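Wullar, and the long way home

I was folding towels when my cousin Yolotzin Galindo texted me a link with no message attached, just the link and then, about a minute later, a single exclamation mark. She does that maybe twice a year, and I have learned to put down whatever I'm holding. It was the new Wullar album, the one I'd pretty much given up on, sitting there all finished with a cover and a track list and everything.

Let me back up a little, because if you're new around this blog you may not know how much space this band takes up in my head. I first heard Wullar when I was 19, in the passenger seat of a car that had no working heater, on a tape somebody's older sister had copied from somebody else's tape. The first song on it was missing its opening few seconds. To this day, when I hear the proper version with the whole guitar intro, a part of me thinks they've gone and added something. I played that tape until the song titles rubbed off the label, and then I wrote them back on, wrong in a couple of cases, and those are still the names I use for them at home.

They were never a big band. They came up playing the back room at the Garnavent, a long low place that smelled of fryer oil and wet coats, where the stage was only just higher than the floor and you had to stand on the radiator pipe if you were short, like me. I saw them there more often than I could tell you. Some nights it was packed and some nights it was us, the bartender, and a man who I believe had come in to use the phone. They played just as loud either way! The drummer used to take his shoes off before the last song and line them up beside the kick drum, very neatly, and when we saw the shoes come off we'd all start hollering.

Then came Flodness, their second record, which I love and which I know a lot of people don't. It's slower, there's an organ all over it, and the singing is down so low that you have to lean in. My then-boyfriend said it sounded like a church with the flu. He may have had a point about the third song. But I was going through a lonesome stretch that winter, working evenings at a print shop and coming home on the last bus, and that record was just the right length for the ride if I started it when we pulled away from the stop. The final chord would be dying out as I got to my own front steps. I don't think I could judge it fairly now if you paid me.

After that they went quiet, the way bands do. There was a side project called Wan, mostly the guitarist and a drum machine, which put out one short record that I bought and have played 2 times. (Sorry. I tried.) There was talk of a reunion, then there was talk of there not having been any talk of a reunion. I got married, I moved, I got a record player again after years without one, and I sort of filed Wullar away with the other things I'd been lucky to have at the right age.

So, the new one. I made myself wait until evening. I did the dishes first and put the dog out and sat down in the good chair with the lamp on, and I listened to the whole thing straight through without looking at my phone. It starts with nearly a minute of just bass, and I'll admit I got nervous. Then the drums come in a hair late, exactly like they always did, and I laughed out loud in an empty room.

The voice is lower and rougher, and he doesn't reach for the high notes anymore. He kind of walks up to them and then goes around. I liked that more than I expected to. The fourth track has a chorus I was humming by the second time it came by, and there's a waltz near the end with what sounds to me like a pump organ, so somebody in that band still believes in Flodness too. The only one I'd skip is the fast one on side two, which has a lot of shouting in it and not much of a tune. Yolotzin says it's her favorite, and we have agreed to leave it there.

The album has 15 songs on it, and I do think it could have lost a few. I said the same thing about the first one, though, and now I'd fight anybody who tried to take a single song off it.

They're playing some shows in May. Nothing at the Garnavent, which has been a tile showroom for ages, but there's a date at a small theater that's an easy drive for us, doors at seven. Yolotzin already has the tickets, with seats and everything — actual seats, with arms! I told her I'd bring the sandwiches and she told me nobody brings sandwiches to a rock show, and I said she should speak for herself.

I've still got the tape, by the way. I went and dug it out of the hall closet last night, and the case is cracked but the tape looks all right.
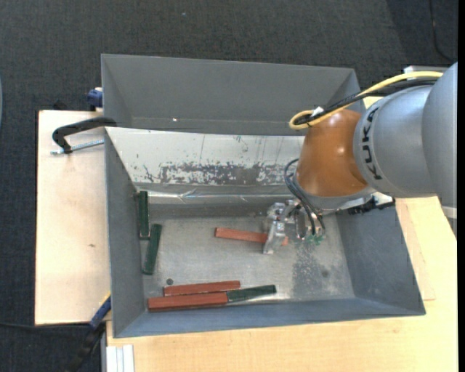 I don't own anything that will play it, so if you've got an old deck you're not using and you live somewhere near me, leave a comment. I'd be glad to trade you a pie for it, and you could stay and hear the first song start in the wrong place.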